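**CELBERG, July 15, 2026** - Hi all, Ebenezer Frimpong here from Cimcombe Scooter Trips, and I've got news I've been itching to share. Starting this week you can book our new two-day ride from Celberg out to the coast at Dobson, and I'll be leading the first few myself!

I rode this route on my own back in February, got lost twice, ate far too much fried fish and came home sunburned on one arm only. I knew right then I wanted to take other people along. The road climbs out of Celberg past the market (go slow there, the buses don't), then it's nearly all back lanes until you hit the old lighthouse, built in 1899.
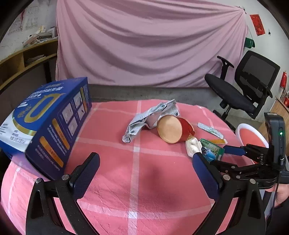
We stop for the night in Kinov, a fishing village with one guesthouse and a beach you'll mostly have to yourself. Dinner is whatever the boats brought in. On day two we take the cliff road to Dobson, swim, have a long lunch and ride back in the late afternoon when the light on the hills is gorgeous.

Groups are small, 5 riders plus me. You'll need a license that covers scooters, closed shoes and a rain jacket, and please pack light, as there's only so much room under the seat! Helmets, fuel, the room in Kinov and breakfast are all included.
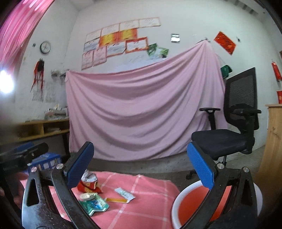

The price is $100 per person if you bring your own scooter. If you need one of ours, add the daily rental, which you can pay at the shop in Celberg on the morning we leave. Never ridden before? Come by the day before and I'll take you around the parking lot until you feel OK on it.

Rides leave every Saturday at 7 a.m. Book at the Cimcombe desk in Celberg, and writers who want to come along for a story should ask for me there.

Ebenezer Frimpong
Cimcombe Scooter Trips, Celberg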